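Does "Antibacterial" on the Label Mean Anything?
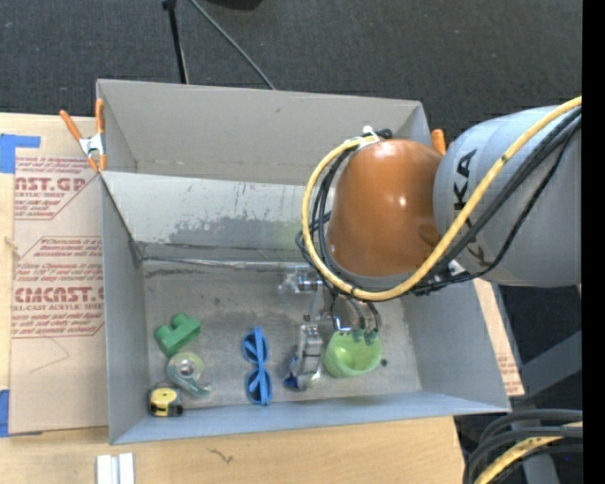
Walk down the cleaning aisle and you'll see big promises. "Kills germs!" "Works in seconds!" Should you believe them? Let's be a little suspicious and check.

First, what is a germ? It's a living thing (or, with viruses, an almost-living thing) too small to see. Most germs never bother you. Lots of them live on your skin right now, and some help keep the nasty ones away. So a label that makes all germs sound like monsters is already stretching things.

Next, look for the small print. Suppose a spray called Flurano says it kills germs. Which germs? On what? How long do you have to leave it there? Some sprays need to sit wet on a surface for minutes before they do their job. If you wipe right away, you may just be moving the dirt around. And dirt matters! Grime can get in the way of the spray, so washing comes first.

Now suppose another bottle, Emix, says "2 times stronger." Stronger than what? Last year's Emix? Plain water? If the label doesn't say, the number tells you nothing. The same goes for "444 homes agree." Who asked them, and what did they ask?

What about hand soap? Plain soap doesn't need to kill germs to be useful. It loosens them so that water can carry them down the drain. For washing hands at home, fancy antibacterial soap hasn't been shown to beat the ordinary kind.

Here are 3 questions to try on any label:

What exactly does it claim to do?
Compared with what?
Who checked, and do they sell the stuff?

Try them on shampoo, toothpaste and cereal too. Only read the labels, though. Leave the cleaning bottles closed, and never mix 2 cleaners together, because some mixtures make poisonous gas. We're not being sceptical about that one.

Page last checked 19th October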